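The Jacket

Leena Karppinen did not believe in the Trutunstead method, and she had paid for it anyway. Four evenings, one booklet, and a woman named Marloes Martens who came on Friday to see how you were getting on.

"You fold it toward the heart," Marloes said.

"Whose heart?"

"The garment's."

Leena looked at the black jacket. It had belonged to her brother Tapio, who had worn it to work at Jääskeläinen for years and then moved south, where he claimed not to need one. He had left it on a hook the way people leave a dog with you for the weekend. She folded one sleeve in, then the other. The jacket breathed out and unfolded itself.

"It's fighting," Marloes said, pleased.

"It's stuffed. Stuffed things do that."

According to the booklet, a home held 3,713 objects, and its owner loved 700 of them. Leena had asked who did the counting. Marloes had said it was an average. Leena had asked of what, and Marloes had turned the page.

She tried again, sitting on the bed this time, pressing down with her forearms until the thing gave up and stayed small. 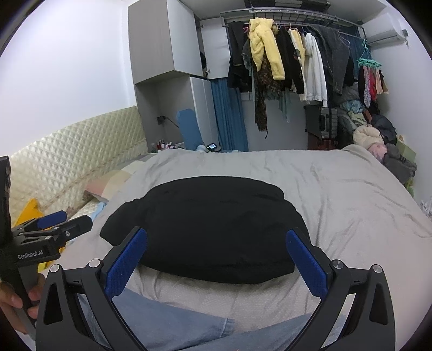 Page last changed: September, 9:40 p.m.

Puffy and black on the wrinkled gray sheet, it looked like something that had crawled there to sleep. The quilted headboard had seen worse. Over by the curtain, one of the upper doors of the wardrobe hung a little open, as it had since she moved in, and she knew without looking that there was no room behind it.

"Now," said Marloes. "How do you feel?"

"Like I folded a jacket."

"And under that?"

Leena considered lying. It would have gotten the woman out by supper. "Under that, I think he'll want it back by winter, and he'll ask why it's creased."

Marloes wrote this down. She wrote for a long time, considering how short it was.

When she had gone, the phone rang. It was Tapio, calling about something else, a form he needed signed. Leena let him get through it. Then she asked whether it was cold down there yet.

"Not really," he said. "At night, a bit."

She pulled the jacket across the bed by its collar and shook it out.

"I'll need your address," she said.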